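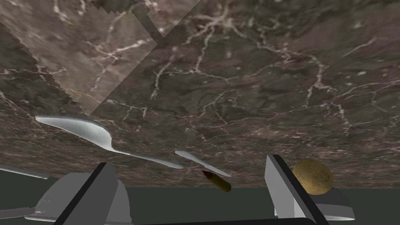
Figure 3. Vue rapprochée du préhenseur en simulation. Les deux doigts encadrent un petit objet cylindrique à pointe ; une cuillère et une pomme de terre se trouvent à proximité.

4.2 Collecte des démonstrations par téléopération

Les démonstrations ont été recueillies dans l'environnement simulé Odon, qui reproduit une cuisine domestique organisée autour d'un plan de travail. L'opérateur commande les deux bras du robot au moyen d'une paire de manettes à six degrés de liberté ; la pose de chaque manette est convertie en consigne cartésienne pour l'effecteur correspondant, puis transmise au contrôleur articulaire à une fréquence de 20 Hz. L'ouverture des doigts est commandée séparément, par une gâchette à course continue. Ce choix permet à l'opérateur de doser la fermeture sur des objets de faible diamètre, pour lesquels une commande binaire s'était révélée trop brutale lors des essais préliminaires.

Trois opérateurs ont participé à la collecte. Deux d'entre eux, T. Mollah et S. Nanayakkara, disposaient d'une expérience antérieure de la téléopération bimanuelle ; le troisième a suivi une phase de familiarisation de 60 minutes, dont les trajectoires ont été exclues du corpus. La consigne était donnée sous forme de phrase courte, sans indication sur le bras à employer ni sur l'ordre des sous-tâches.

Les flux visuels proviennent d'une caméra virtuelle solidaire de la tête et de caméras virtuelles fixées aux poignets. Les opérateurs disposaient de l'ensemble de ces flux pendant l'exécution. Les entretiens menés par A. Bhattacharjee indiquent qu'ils consultaient surtout la vue de tête pendant l'approche, puis la vue de poignet dans les derniers centimètres avant la saisie.

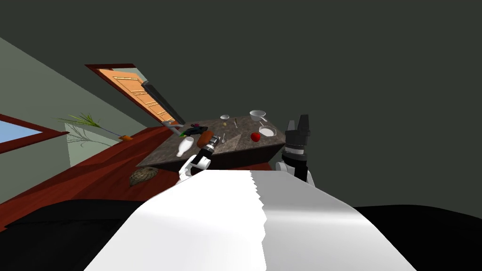

Figure 4. Environnement de cuisine simulé. Le préhenseur gauche est à proximité immédiate d'un objet allongé brun orangé ; le bras droit est maintenu à la verticale.

Le corpus final comprend 402 trajectoires, après retrait de 26 enregistrements interrompus ou incomplets. Chaque trajectoire a été segmentée manuellement en phases d'approche, de saisie, de transport et de dépose, selon le protocole d'annotation Weerasinghe. Les désaccords entre annotateurs portaient principalement sur la limite entre approche et saisie - le préhenseur pouvant rester plusieurs pas de temps au-dessus de la cible sans mouvement net. 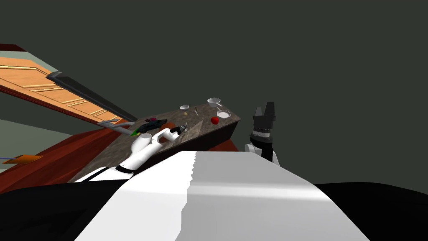
Ces phases d'attente posent une difficulté connue pour l'apprentissage par imitation. Une politique entraînée sur les données brutes tend à reproduire l'immobilité de l'opérateur et peut ne plus en sortir. Nous avons donc sous-échantillonné les segments dont la vitesse cartésienne restait inférieure à un seuil fixe pour les deux effecteurs, en conservant intégralement les pas de temps où l'ouverture des doigts variait. Lorsqu'un seul bras était sollicité, la posture de l'autre a été maintenue dans le vecteur d'action, de manière à préserver une dimension constante. L'effet de ce filtrage sur le taux de réussite est examiné à la section 5.1.

Dernière mise à jour : février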